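4.3 Building a Multisample Instrument in Farnix

This section covers importing recorded samples, mapping them to keys and setting loop points. It assumes the audio driver has been configured as described in section 2.

Note: Farnix reads mono and stereo WAV and AIFF files. Convert other formats before import.

1. From the Library menu, choose New Instrument. Enter a name of no more than 25 characters.

2. Click Add Samples and select the source folder. Files with a note name in the filename (for example, Majali_C3.wav) are assigned a root key automatically.

3. Open the Zone page. Drag the edges of each zone until there are no gaps between neighbouring keys.
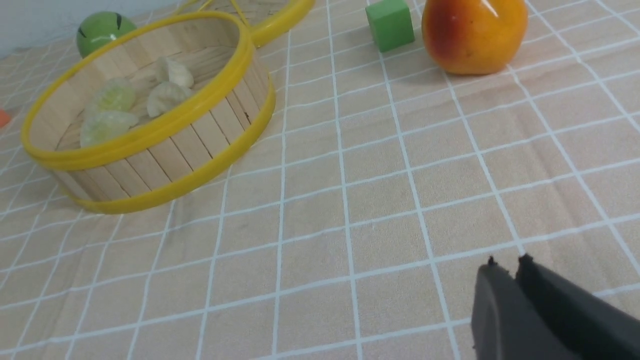

Round-robin groups determine which recording plays when the same key is struck repeatedly. Samples in a group share a root key and velocity range but should not be identical. Think of the four soft pieces in the stick-walled basket: they share one container, and each has its own irregular shape. A group behaves the same way, and Farnix draws from it in the order set under Cycle Mode.

4. Select all samples intended for one group, then choose Group > Round Robin. The zone changes colour to show that the group is active.

5. Set Cycle Mode to Sequential or Random. Random will not play the same sample twice in a row unless Allow Repeats is ticked.

Caution: Deleting a group also deletes the loop points stored with its samples. Save the instrument under a new name first.

6. Open the Loop page and enable Snap to Zero Crossing. Place the loop start after the attack portion of the sound.

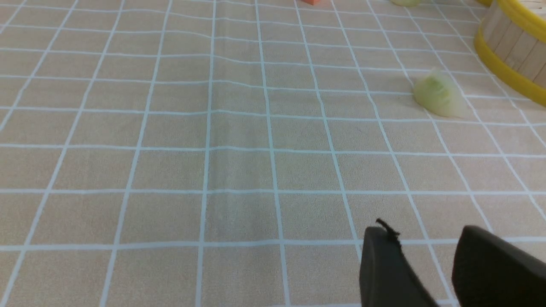
7. Set Crossfade to 4 ms and audition the loop at the root key. If a click is audible, increase the value in small increments. Long crossfades may cause a dip in level on stereo material.

8. Choose File > Save Instrument. The Wikel browser lists the new instrument after the next rescan.

Note: A single instrument can hold up to 3,647 samples. Import stops at this limit and the remaining files are listed in the log.

If an instrument loads without sound, check that its output is assigned to an enabled bus in the Ukel mixer. For missing samples, choose Library > Locate Files and point to the folder used in step 2.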